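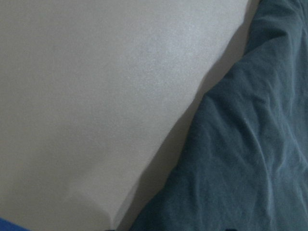

Horobets cloth set, data card

Version of 2018-01-17. Maintained by Yaroslav Savchuk and Liudmyla Melnychuk.

What it holds

Teleoperated examples of robot arms handling cloth, for training a policy that maps camera views to arm motion. Each example has a wrist camera stream, a fixed camera stream, joint positions and the gripper command. There are 19 sessions. 15 are for training and 4 are held out for testing. Please don't mix them, even for pretraining.

Setup

Two arms share a long table covered in brown kraft paper. Dark blue tape divides the paper into cells, and the start cell of each example is stored in start_cell. The teach pendants stay on the white desk beside the table. Paper and tape were replaced in September, so the brown may differ a little between early and late sessions.

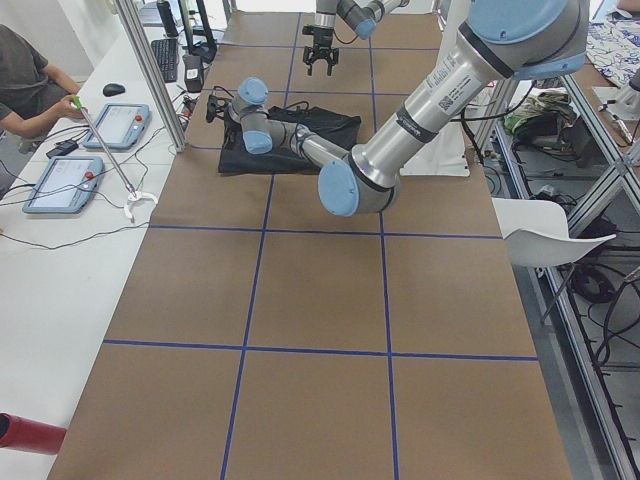

Petro Antoniuk wrote after reading the draft that start_cell should be taken as a hint, because a large cloth can lie over several cells and operators picked whichever one held the nearest corner. He would rather see a mask. We have no masks yet. Until we do, use the field for sorting only.

Known problems

Wrist views at close range often show little more than cloth and a flat surface, with low contrast. Models trained on the wrist stream alone did poorly for us.

The gripper command is logged as sent. Measured finger width is missing from the first 4 sessions.

Failed grasps are kept and marked success = 0. Danylo Fedoruk checked these labels by hand for the test sessions only.

Loading

Run the Pulia reader with the session folder as its only argument. Older Kornard scripts skip the second arm without a warning.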